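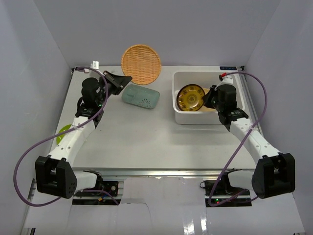
About the Tilow Bench

Tilow is the two-arm cell at Danano, and this page is about how we keep it running. We're a small robotics workshop in Sirkumlow, and we teach people to look after machines like this one. We love the programming side too, but the looking-after is what gets us out of bed (and there is always plenty of it!).

The cell has two white arms, one at each front corner of a light gray table, with walls on three sides. It sorts, lifts and puts away household things: containers, lids, trays, whatever is on the shelf that day. A white plastic bin lives at the right rear, and a lot of the practice is reaching into it without bumping the rim. Harder than it sounds, and so satisfying when a new group gets it right.

How a session starts

Power stays off until someone has moved both arms by hand through their full swing. You feel for grit, for a joint that drags, for anything that wasn't there yesterday. Then the base bolts get checked with the torque wrench, left side first. Then the cables. Ours are purple, and they need a good loose loop from the wrist back toward the base – too tight and the wrist joint pulls on the plug, too loose and the gripper catches it on the way past. We have done both.

After power-up each arm goes to its home pose and we run the Gumede routine, our own warm-up of 47 short moves. It started as a scribble on the back of a packing slip. If an arm ends up off its mark at the end, it gets zeroed again and the routine is repeated from the top. No skipping to the last ten moves, even when there are people waiting.

Looking after the grippers

Jaws get wiped down after every session and come off for a proper look every 200 hours. At that point we also swap the wrist cable, whether it looks tired or not. The screws are tiny, they love the gap behind the aluminum rail, and there's a magnet on a string hanging by the door for exactly that.

The electronics boards sit low at the front, below the rail, where you can get at them without leaning over the table. Great for repairs, less great for dust, so they get a soft brush and a bit of air once a week.

The logbook

Everything goes in the book: date, hours, what was done, what was odd. Entry 299 is still our favorite, a full page on a squeak that came from the stool. As of July 3, 2024 we're up to entry 424 and on our second binder.

Come and see it

Bench mornings are open to beginners, and you don't need to have touched a robot before. Bring closed shoes, tie back long hair, and expect to spend the first hour with a hex key in your hand. Groups are kept small so everyone gets a turn at the arms. The side door is the one that opens – the front one sticks in summer.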